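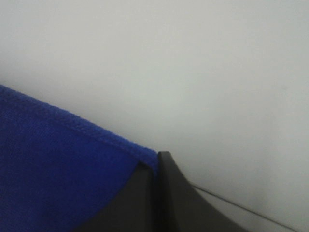 Blue microfiber cloth with a stitched hem.

Home | About us | News | Press | Contact

Geno Opens Textile Refill and Repair Counter in Zostoddale

ZOSTODDALE, November – Geno, the household goods company, today announced the opening of its first counter for care and repair of home textiles. The counter is located inside the Baloyi shopping arcade in Zostoddale, next to the north entrance, and it will receive customers from 9 a.m. until the closing of the arcade.

At the new counter, residents can bring towels, cleaning cloths, curtains and table linen which have open seams or damaged hems. Small repairs will be made in 2 working days. Customers can also refill their own bottles with laundry detergent and with a mild soap for synthetic fabrics. The price of a simple hem repair will be the same for all sizes of cloth, and it is paid at the moment of collection.

"In our shops we have heard the same question for many years: what can I do with a good towel when only the edge is broken?" said Marthinus Shezi, managing director of Geno. "Until now we could only offer a new one. I am very glad that our customers have now a second possibility – and that it is close to where they already do their shopping."

The counter has been prepared together with Grurnar, a sewing school from the same city. Students in the final term of the school will work at the counter under the guidance of their teachers, and they will be paid for their hours.
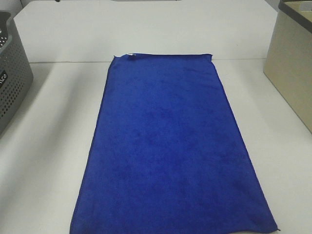
By Nosipho Ngcobo
Press Office, Geno

Together with the opening, Geno publishes a short care guide for microfiber products. The guide is printed on one sheet and it is free of charge at the counter. It recommends to wash microfiber separately from cotton, at 60 degrees at the most, and to leave out fabric softener. It also explains how to dry the cloths flat or on a line, and how to recognize a hem which begins to open.

Grurnar will hold evening lessons at the counter for customers who prefer to do the repair at home. Each lesson takes 2 hours. Thread and needles are provided, and participants are asked to bring one textile of their own. Places can be reserved in person at the counter or by telephone with the school.

Geno will review the service with the school after the first 2 months. A decision about further counters in other districts will be made after this review.

About Geno
Geno sells cleaning articles, kitchen goods and home textiles through its own shops. The head office of the company is in Zostoddale.

Press contact
Nosipho Ngcobo, Press Office, Geno, Zostoddale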